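We use cookies to remember your settings and to see which pages are read. By carrying on you agree to this. OK

Comparing two sets of finger pads on hand-held grippers, using the washing you already have

February 28, 2018
By Veerle Bakker
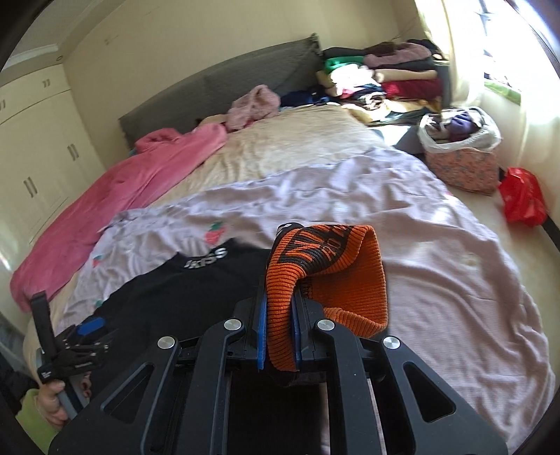 I have wanted to write this one up since December, when Hendrik Verhoeven and I spent a very long afternoon arguing over whether one finger pad was better than another, and came away with nothing but a cold pot of tea and two quite different memories of what had happened. We simply hadn't written anything down! So this is the method we settled on afterwards, and it will do for anybody who has a pair of hand-held grippers, some clothes and a bed or a big table to work on.

What you will need

You want two grippers of the same pattern, one for each hand, and two sets of pads to try on them. Ours were the Asteo pads and the slightly softer ones from Flinditz, but the names hardly matter as long as you know which is which. (Put a dot of nail varnish on the back of one set. I say this as somebody who once mixed up a whole evening's work.) You also want a screwdriver that properly fits your screws, a notebook, a kitchen timer and a soft cloth.

Then you need clothes. Please don't iron them or choose only the tidy ones. A good mixture has something thick and knitted, such as a folded beanie, something thin like a T-shirt, something fluffy, and one large, awkward thing like a blanket. Knitwear is kind to a gripper – it squashes nicely and gives the pads plenty to hold – so it makes a cheerful place to start, but a pad that does well on a woolly hat may be hopeless with a thin cotton sleeve lying flat on a sheet.

Getting ready

Wipe the pads before you begin. Fluff is the great enemy here, and a pad that has picked up a grey coat of it will slide off things it held perfectly well ten minutes earlier. Check that the screws are snug, and then open and close each gripper a few times with nothing in it. The two fingers should meet evenly along their length. If one side touches first, sort that out now, or you will spend the whole session blaming the pads.

Next, lay out your clothes. I like to leave a clear patch in the middle of the bed for the piece being tried, with the others pushed out to the sides and the folded pile somewhere I can reach without twisting round. Draw the curtains back too. If your gripper has a camera on it, a bright window behind the clothes can leave the cloth looking rather dark, so try a short recording and look at it before you do the full run.

The first round: picking up

Set the timer for 60 seconds and pick up the same piece again and again until it rings, setting it down in the clear patch each time. Keep to one hand and one gripper. Close the fingers at the pace you would naturally use, lift to the height of your elbow, wait for a breath and put it down. Write down the good lifts and the drops. A lift where the cloth slid but stayed put goes in its own column, and do please keep that column, even though it feels fussy. It was the slides, far more than the drops, that finally settled things between Hendrik and me.

Work from thick to thin, have a rest, and then change the pads and go through the same clothes in the same order. Your hand gets better as the session goes on, which is a little unfair on whichever set went first, so on another day you should swap them over.

The second round: two hands

Now take up both grippers. Pinch one edge with the first, bring the second across to meet it, and pass the piece over. Folded things are easier if you take them on the fold, where there is more thickness between the pads. For a T-shirt, start at a shoulder seam. Go slowly and let the second gripper close completely before you open the first!

This is where tired wrists show themselves. Hendrik, who has bigger hands than I do, can go on happily for 90 minutes, and I am ready to stop a good while before that. Take your breaks by the clock if you can, and stop when you catch yourself snatching.

Reading your results

Between us we have now logged 2,203 attempts, and 1,394 of them were clean lifts with no slipping at all. The softer pads were clearly ahead on thin cotton. On knitwear I couldn't choose between them, and on fluffy fabric the firmer set won, mostly from being so much easier to wipe clean. Yours may well come out differently, particularly if your grippers close harder than ours do.

Keep your notes for each fabric on a separate page and don't be tempted to add everything into one grand score. We are sending our pages to Pornasow along with both sets of pads, and the next pair to go on will be the ribbed ones from Van der Linden, once Hendrik has found where he put the small screwdriver.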